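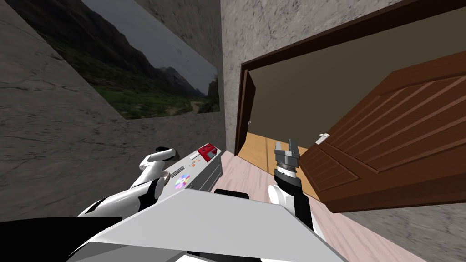

Figure 3. Rendered interior with a mountain landscape hung on a grey wall.

4.2 Convent plots and the love story label

Cù's claim that readers favour historical romances with a cloistered heroine rests on 141 reader reviews, 15 of them from one book club in Skarbridge. We doubt it. Fu counted any mention of a vow as a "convent plot", even in Kernarik, where the heroine only visits her aunt.

We use cookies to improve your visit. Accept | Settings
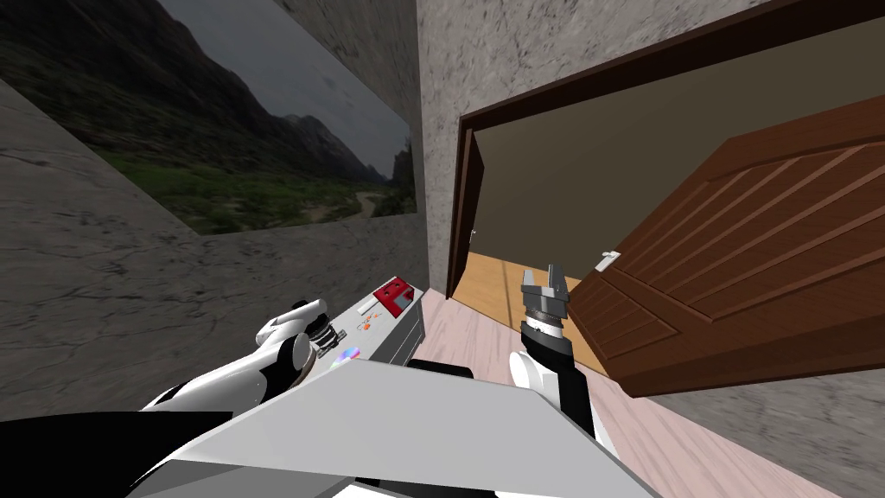
Source: authors' render.

Recoding the same reviews left five that praised the convent setting. Hong read this as a taste for forbidden love in general. That may be so, but the publisher's blurb for Nina uses the same phrase, and reviewers do copy blurbs. Until the two can be told apart, we would not call it a preference.

Last updated: 9/22/18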